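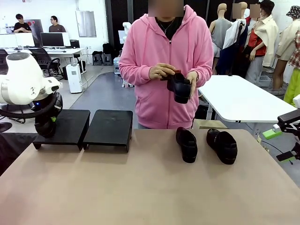

Black shoes on the table at Runonum, with two low black stands to the left.

Man-lok Fu has looked after footwear at Runonum for long enough to have opinions about black shoes. The shop sells mostly second-hand clothes, but the shoes bring people back, and most of the shoes are black.

"People think they're all the same," Fu says. "Then you put two pairs next to each other and one is narrow and one is wide, one has a bit of heel, the leather's a different black. I've had customers try on six."

The stock comes in from house clearances and from a wholesaler, Zariņš, which sends mixed boxes twice a season. The last delivery was 144 pairs. Every shoe gets picked up and turned over before it goes anywhere near a shelf.

"Sole first. If the sole's gone I don't bother with the rest. Then I look inside, at the lining, round the back where your heel rubs. The outside you can mostly fix."

Fixing means a damp cloth, a brush and a tin of cream. Fu doesn't like spray polish, which she says sits on top and comes off on your trousers. A pair takes around 40 minutes if the leather is dry, less if someone has cared for it. Laces are taken out and washed. Loafers are quicker and she tends to leave them for the end of the afternoon.

The low stands are a recent change. Shoes used to go straight on the table, and she found that customers walked past them to get to the coats.

"You lift a shoe up by a few centimetres and people stop. I don't know why. We tried it in December and sold more loafers that month than we had all autumn."

She puts them out toes forward. Sidel, the shop's last manager, liked them side on, and they disagreed about it for a year.

Some pairs end up on the floor near the mannequins, which are dressed again whenever something on them sells. Fu chooses shoes for an outfit last, once the trousers are on and she can see where the hem falls.

Prices are written on a card tucked inside the left shoe. Anything unsold after two months goes to Pravasano, a repair workshop that uses old uppers for patches.

I asked whether she wears black loafers herself.

"Trainers," she says. "I'm standing up all day."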